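About us

Hello! I'm Matúš Zeman, and if you've found this page you've probably eaten something of ours, or you've been sent a voucher for one of the classes and want to know what you've let yourself in for. Either is fine. Put the kettle on, I tend to go on a bit.

Falik is a small dumpling and steamed bun school in Mestby. We teach people to make dough, fill it, fold it and steam it, and on Fridays we sell what we've made through the hatch at the front. I started it, I still teach most of the classes, and I'm the one who answers the emails (slowly, sorry).

How it started

I grew up on dumplings, but a completely different sort. My gran's were boiled in a big dented pot, filled with potato and sheep's cheese, and you had them with so much butter you needed a lie down afterwards. I didn't eat a steamed bun until I was a student. I had one from a stall outside the station on a horrible wet evening, and then I went back and had four more. I missed my train and didn't care!

After that I was hopeless. I bought a steamer, ruined a lot of flour and made my flatmates eat the results. The early ones came out yellow and tough, with a skin like an old tennis ball. Too much baking powder, then too little proving, then far too much. I kept a notebook through all of it and I've still got it, dough stains and everything. Half the recipes we teach now are in there somewhere, usually next to something rude I'd written about the batch before.

The proper school opened in June, in what used to be the Oravec bakery on Sokham Lane. The Oravecs had packed up the year before and left behind the big sink, the marble slab and a smell of caraway that we have never quite got rid of. I like it. People walk in and say "ooh, rye bread", and then I have to disappoint them.

What we make

The buns are the thing most people come for, so we do them in the first class. Plain ones to begin with, so you learn what the dough feels like when it's ready, and then filled ones with a pleated top. Pleating looks like a conjuring trick and it's really only pinching and turning, pinching and turning, with your thumb staying put in the middle. Your first will look like a dropped sock. Your sixth will look like a bun. We don't mind what shape they are as long as they're shut, and if you'd sooner roll yours smooth and round, go ahead, they taste the same.

Then there are the dumplings, and this is where I get overexcited. We do crescents mostly, and we colour the dough with vegetables. Spinach juice for green, a spoonful of beetroot for pink, and plain dough for the white ones. I know food colouring would be quicker. I just like the faff of it, and the class enjoys squeezing spinach through a cloth far more than grown adults should. For the see-through kind we use wheat starch and boiling water, and you have to work fast while it's still hot enough to make you swear.
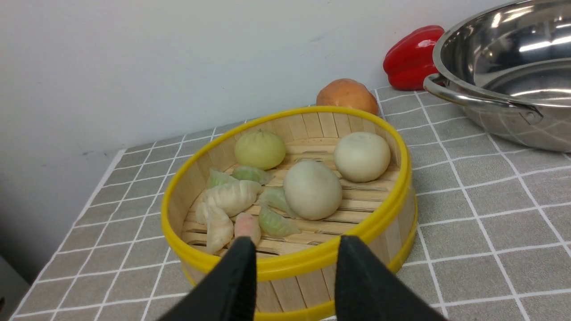

Fillings change with whatever's about. In spring it's chives and egg, later on there's courgette and glass noodles, and from October you won't get me off cabbage and mushroom. We always run a meat filling and a vegetable one side by side, and we keep the boards separate. If you can't eat something, tell us when you book and we'll sort it out. The one thing I can't get round is wheat, I'm afraid. I've tried a rice flour bun that came close, but I wouldn't charge anyone money for it yet.

A word about steamers

I get asked about these more than anything else, so I may as well put it here. Yes, bamboo is worth it. Metal ones drip on your buns and leave little craters on top, whereas bamboo soaks the steam up and lets a bit of it out. You don't need a big one or an expensive one. Get one that sits snugly over a pan you already own, and check the slats in the bottom are smooth, with no splinters.

Rinse it in hot water and dry it standing on its side somewhere airy. Never use washing-up liquid! It gets into the wood and your next lot of buns will taste of lemons, the bad sort. Line it with paper or a cabbage leaf if you're steaming anything sticky. And leave more room than you think between the buns, they do puff up. I've pulled apart more married buns than I'd like to admit.

Oh, and don't whip the lid off the second the time's up. Turn the heat off, tip the lid a crack and wait a few minutes. A bun that gets a sudden blast of cold air sulks and goes wrinkly.

The classes

A class is an evening, or a Saturday morning if you're an early sort of person. There are 9 places on each one, which is how many people fit round the marble without elbowing each other. You make everything yourself from the flour upwards, we all steam it together, and then we sit down and eat. Whatever's left goes home with you in a box. Most of it doesn't make it past the bus stop, from what I hear.

It costs £34 a head and that covers the ingredients, an apron for the evening, tea and a printed sheet with the recipes. You don't need to have cooked anything before. We've had people who'd never made so much as a pancake, and we've had a retired pastry chef who was very polite about my rolling pin. Children from eight up are welcome on Saturdays with a grown-up, and they're generally better at the pleating than their parents.

We do private bookings too, for birthdays and work dos and so on. Drop me a line with a date and I'll see what I can do.

The Friday hatch

Open from noon until we sell out. Buns come in ones or threes, dumplings by the half dozen, mixed if you ask nicely. We make our own chilli oil and there's a mild one and a silly one. Bring a tub if you have one and we'll fill that. Cards are fine.

If you're cooking at home we also do frozen dumplings in bags. Steam them straight from the freezer, please don't thaw them first, they turn to glue.

Finding us

We're halfway down Sokham Lane in Mestby, with the blue door and the old Oravec sign still over it (I keep meaning to have it changed, and then someone tells me they love it). There's a step up at the front, and a flat way in through the yard if you ring the side bell. Parking is hopeless on market days, so come on the bus if you can.

Bookings go through the classes page, and gift vouchers are on there as well. Anything else, just email. If I haven't replied in a couple of days, try me again, I've probably got dough on my hands.

Matúš

Page last updated Aug 28, 2021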